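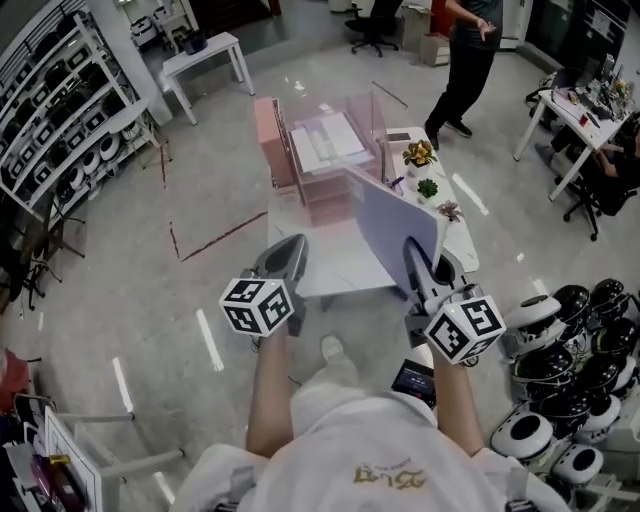 Issue 12, page 3

Hand-held grippers: first notes from the comparison

The Laverska workshop spent most of April trying out two pairs of hand-held grippers, the Cestitel and the Drurix. Both are meant for the same job. A person holds one in each hand, does an ordinary task with them, and the recorded motion is later used to train an arm. Members have asked which pair we plan to keep, and the short answer is that we haven't settled it. These are the results so far.

Svitlana Vakulenko set up the test. She picked desk tasks because they mix sizes and shapes: standing a flat board upright, opening and closing a shallow drawer, moving a small potted plant without tipping it, and putting sheets into a clear box. Each pair did 60 runs of every task. Three people took turns, and each of them had an hour of practice with a pair before any runs were recorded.

The board was the hardest task for both. A thin, flat thing held by its bottom edge wants to swing, and the jaws have to meet it squarely or it leans. With the Cestitel pair, people tended to clamp with one hand and keep the other open and ready nearby. With the Drurix pair they used both hands from the start, which was slower but dropped the board less often. Part of this is jaw shape. The Drurix jaws are wider at the tip and give a thin edge more to rest against.

Drawers went the other way. The Cestitel tips fit behind a drawer lip easily, and all three people finished faster with them. Plants were close to even. We lost one pot in the practice hour and none in the recorded runs.

Weight matters more than we expected. The Drurix gripper is 200 grams heavier than the Cestitel, and by the end of an afternoon everyone could feel it in the forearm. Svitlana now stops every session after 40 minutes. Her notes show that the later runs in a long session were sloppier, with more second tries at a grasp, and we don't want an arm learning from those.

Tracking is the other half of the comparison. We put a marker cube on each gripper, with a printed code on every visible face, so the head camera can work out where the gripper is and which way it is turned. The cubes work well when the hands are out in front and the table is evenly lit. They work less well when one hand crosses over the other and hides a cube. We saw short gaps in the track on drawer runs, where people reach toward the back corner of the table and turn the wrist at the same time. Moving the cube farther from the jaws helped a little. It also made the gripper feel top-heavy, so we moved it back.

Glare was a smaller problem. The polished floor reflects the ceiling lights, and in early runs a low head position caused the camera to lose a cube for a moment. Matte labels on the cubes fixed most of it. If you print your own, use plain paper and skip the laminator.

We also tried two controllers for playing the motion back on the arm. The Bright controller loaded our files without changes. The older one needed the timing fixed by hand on every file, and we have stopped using it.

Still to do: a second round with softer jaw pads, which should help with the board, and a set of runs with left-handed users. All three people in the first round were right-handed, and the left gripper spent much of its time waiting. Anyone left-handed who can spare an afternoon should write to Svitlana. Sessions start at 2 p.m. and no experience is needed.

The run sheets and the drawing for the cube mount are in the shared folder under "grippers." Please don't edit the originals. Make a copy if you want to add your own numbers.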